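Drastari Asks Office Vendors to Show Their Math Before Raising Break Room Prices

Tenant-side buying service questions "premium refreshment" contracts and publishes its own comparison of 1,245 invoices

LEIVA, Mar 17, 2018 - Drastari, a buying service for small and mid-sized office tenants, today released the results of its review of break room and meeting refreshment contracts. The company looked at 1,245 invoices sent in by its member offices and came away with doubts about much of what those offices are being sold.

The review was prompted by a wave of price letters that went out to tenants in the Leiva business district last July. Most of the letters gave the same explanation: workers now expect a better class of refreshment, and offices that fail to provide it will lose people to offices that do. Drastari asked the vendors behind those letters for the evidence. Two sent brochures. One sent a link to a blog post it had written itself. The others did not reply.

"We have nothing against good coffee," the company said in a statement. "We would like to see one number that connects a monthly refreshment plan to a single person deciding to stay in a job. If a vendor has that number, our members will be glad to read it. So far we have been shown photographs of smiling people in nice chairs."

What the invoices show

The base price of the drinks was seldom the problem. In most contracts, the coffee, tea and juice were billed close to what a member could have paid at a wholesale counter. The trouble sat lower down the page, under headings such as "experience fee," "program support" and "seasonal refresh." Drastari was unable to find a contract in the group that explained what a seasonal refresh was.

Some 300 invoices carried a support charge for months in which no service visit was logged. Another 200 billed for a minimum number of drinkers that was higher than the number of people working in the office. Members who had moved to smaller suites were often still paying at the old headcount, and several had been told that the figure could be changed only at renewal.

Drastari does not claim that these charges were improper. Nearly all of them appear in the signed agreements, usually on the last two pages. The company does question whether a fee deserves the word "support" when the customer cannot say what was supported.

The review also looked at the claim, common in sales material, that a full-service plan saves staff time. Member offices were asked to keep a simple log for four weeks. Those on full-service plans spent a little less time on cleaning and restocking and a little more on phone calls, delivery windows and disputed bills. Drastari regards the result as a draw and cautions that four weeks is a short test. It would not rest a contract decision on it, and suggests that vendors making the opposite claim show similar restraint.

No seal, no score, no ranking

Drastari will not be issuing a list of approved vendors. The company has seen enough badges and "best of" rankings in this trade to doubt their use, particularly where the ranked firms pay to be included. Members will instead receive a plain worksheet, four pages long, that lets them enter the terms of a contract and read off a cost per cup, per person and per month with every fee folded in.

The worksheet was tried out by Briter, a billing and records firm in Leiva that was paying for a three-year plan it had inherited from the previous tenant. Briter used it to compare the plan against buying drinks by the case and renting equipment only for client meetings. The second option cost less on paper. Briter has since switched, and Drastari will look at its bills again after a full year before saying whether the savings are real. First-year savings have a way of shrinking once repairs and forgotten orders are counted, and the company would prefer to be late with that news than wrong.

Offices that hold only a few large meetings a month may find that they are paying a daily rate for something they use now and then. Drastari suggests that these members ask for a per-event quote in writing, with delivery, pickup and cleaning shown on separate lines, and set it beside the total of their last 12 bills.

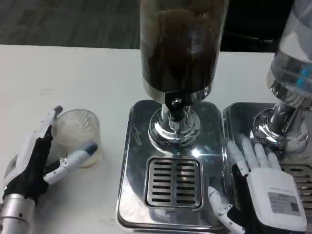
MEETINGS AND EVENTS

Self-serve drink dispensers are among the most frequent rentals in the member files, and among the least consistent in price. Quotes for similar tabletop units varied widely between vendors, and sometimes between two quotes from the same vendor. Members should ask whether the drip tray is included or billed as an accessory, and who pays if a spout leaks.

A meeting for 400 people may well need a caterer. A meeting for nine probably does not, whatever the brochure says about first impressions.

AVAILABILITY

The worksheet and a summary of the invoice review are free to Drastari members and can be requested through the member desk. Non-members may ask for the summary only. The underlying invoices will not be published, as they contain prices that members agreed to keep private. Drastari accepts that this limits how far outsiders can check its work, and invites vendors who dispute the findings to submit their own figures for comparison.

A second review, covering copier leases under the Atow pricing plan, is in progress. No release date has been set.

ABOUT DRASTARI

Drastari negotiates and reviews supply contracts for office tenants. It charges a flat yearly membership and takes no commissions, referral fees or advertising from vendors. Membership is open to any office with its own lease.

MEDIA CONTACT

Drastari Press Desk, Leiva
Requests for the summary should include the name of the publication and a return mailing address.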